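From: Olumide Danladi
To: surnum-list
Date: 2 Mar 2019
Subject: Re: Which cut of Babalola is the one to get?

> I have only seen Babalola on the cable version, which I taped years ago
> and which has the commercials cut out badly. My daughter wants to see it
> now because she likes the lead in that hospital show. Is the Plavent disc
> the full movie? The back of the box says nothing about the running time
> and I don't want to pay for the same thing I already have. Also, was there
> ever a sequel or is that just talk?

The Plavent disc is the theatrical cut, which is nine minutes longer than what you taped. Cable dropped the whole ferry sequence and the second phone call, and it also faded out before the last shot on the pier. If you have only seen it that way, the ending probably made no sense to you. In the theatrical cut the sister comes back, and you see her put the envelope in her coat. That is the only point in the movie where we learn she knew.

There is a longer version too, the one that played two festivals before Wurkard bought it. It has never been on disc. I saw it once, at a repertory house, in a print with a green scratch down the left side of reel three. The extra material is mostly the uncle. He gets a scene in the bakery and a long speech at the wedding, and I can see why Wurkard took them out. The speech is good but it stops the movie for four minutes right when the plot is getting started. The bakery scene I would like to have back.

As for picture quality, the Plavent transfer is decent. It is a bit dark in the night scenes, and the colors in the wedding are pushed toward orange. The sound is mono, as it should be. Turn the menu music down before you start because it is much louder than the feature.

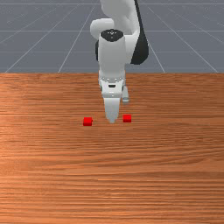
The subtitles are a problem. The songs are not translated at all, and two of them carry story information. The first, under the opening titles, is about a man who sells his father's boat, and you are meant to remember that when the boat turns up later. I typed up my own translation of both songs for the list archive in February. It is in the message titled "Babalola songs, corrected." Use that one and not the earlier one, where I had a verse out of order.

On the extras: there is a trailer, a short interview with the editor, and a gallery of lobby cards. The interview is worth your time. She explains how the ferry sequence was put together from two separate shoots, the second done after the lead had cut her hair, and once you know that you can pick out which shots have the scarf. The commentary track listed on some store pages does not exist. It was announced and then dropped, and the stores never fixed their listings.

You asked about a sequel. A script was written and I know people who have read it, but it was never shot. The movie that gets sold in some places as Babalola 2 is a different picture with one of the same supporting actors. He plays a policeman in it. Skip it unless you like car chases in the rain.

Plavent pressed 2,301 copies of the first run, and those have the booklet. The second pressing was 500 and has a single folded sheet with the cast list. The discs are the same. A first-run copy with the booklet went for 60 dollars last month, which is too much. The booklet essay is mostly plot summary — and it gives away the envelope on its first page, so keep it away from your daughter until she has seen the movie.

If she likes the lead in this, the next one to try is the one where she plays the court reporter. It is easy to find and there is only one cut to worry about.

Olumide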